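September 2019
Posted by Silvana Tavares

Call for makers: Pilbridge Fiber & Stitch Fair

Still need people. We have 20 tables in the main hall and 2 are promised to the lace group, the rest are open. Knitters, crocheters, weavers, felters, embroidery, dolls and soft toys, anything with a needle or hook really. Quilts have their own show in spring so please no full size quilts, wall pieces fine.

What you get: one table, two chairs, a power strip if you ask early. Wall space is first come. Bring your own cloth for the table, floor length, dark colors look best.

Also looking for demo people. Half an hour each, sitting down, talking while you work. Beginners' stuff goes over best. Darning was packed last time and we ran out of wool. Zapata Yarns is giving 400 skeins for the kids' corner so we need two or three patient souls there too, lunch included.

Handmade only. Kits OK if you say so on the tag. Every item needs a tag, with your name and the fiber content. Matvii Skoryk checks these at the door and he will send you back to the car.

To apply: a short note about what you make, wether you want a table or a demo slot or both, and a couple of photos. Phone photos fine. Mail to Pilbridge Fair, Box 2858, Jillelcombe, or drop it at the counter at Ditwood Fabrics, ask for Nelli Mustonen. No fee for demo people. Table fee is same as last year.

If you applied in August and didnt hear back, send it again please, the old inbox was a mess.

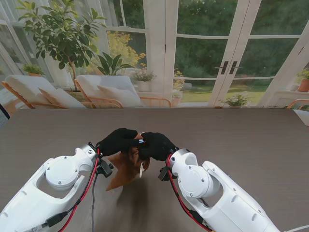 Small white tag on a soft brown piece, held in two black hands.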